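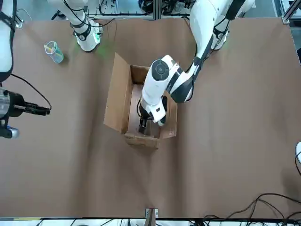 Toy parcel collection in Vusholm closes with 102 boxes

2024-12-29

The winter parcel collection in Vusholm has finished for this year, and the result is better than last year. When the doors of the old school hall were closed, 102 cardboard boxes had been packed and labelled. They go now by van to Rillevham, where families who asked for help will receive them in the first days of January.

The collection is held every December. People from Vusholm and from the villages near the lake bring toys, warm clothes, books and dry food, and the things are sorted and put into boxes by age of the children. This year it lasted nine days, two days longer than before, and the hall was open also in the evenings. Many people had asked for this, as they work until late and could not come in the afternoon.

Most of the boxes were not new. The furniture shop Hepburn, on the road to the station, kept its empty boxes from the whole autumn and gave them without payment. Other boxes came from homes, and some of them had already made a journey or two. A box with a little torn edge is still a good box, the organisers say in their letter to the helpers, if the bottom is strong and the flaps can be closed. Boxes with a weak bottom were put aside and used flat, between the layers in the van.

The tables in the hall were covered with brown kraft paper, so that the tape and glue would not damage them. The same paper was afterwards used for filling. It was torn into long pieces, pressed together with the hands and put in the corners of the boxes, where things like to move. In other years the filling was plastic, and several families wrote that they did not know where to throw it. Paper can go in the stove or in the recycling, and children can also draw on it.

The way of packing was changed a little too. Heavy things, such as books and jars, go first to the bottom of the box. Then comes a layer of clothes, and the toys lie on top. Last winter some boxes arrived with broken toys because jars were lying over them – this was mentioned in three of the answers which came back from Rillevham, and it was taken seriously. No box may now weigh more than 16 kilos. A kitchen scale was not enough for this, so a bathroom scale was borrowed and stood by the door.

There was plenty of knitted clothing this year, mostly socks and hats in small sizes. For the older children it was more difficult. Until the last weekend there was almost nothing for those over twelve, and a note was hung in the library and in the bakery. After this came board games, headphones, two footballs and a large bag of comics. The organisers ask people to think of this age already now, when the shops have their January sales.

Not everything that was brought could be used. Soft toys without a label, opened food and electric things with damaged wires were given back or taken to the recycling station. Clothes for adults went to the second-hand shop Firnness, which pays the fuel for the van in return. It has been this way for several years and both sides are content with it.

The van drives twice, if the weather allows it. The mountain road was closed for some hours before Christmas due to snow, and the second journey can be moved by a day. Families in Rillevham will be told by telephone when they can fetch their box at the parish house. Those who have no car can ask for delivery to the door.

Some paper and tape was left over and is stored in the cupboard behind the stage, together with the empty boxes that can be folded. Anyone who has forgotten a bag, a scarf or a pair of scissors in the hall can look in the basket by the entrance. There are quite many scissors. The hall is again free for gymnastics and choir from the second week of January, and the tables must be back in the side room before this.

Contact the editors | © Vusholm Local News | Back to top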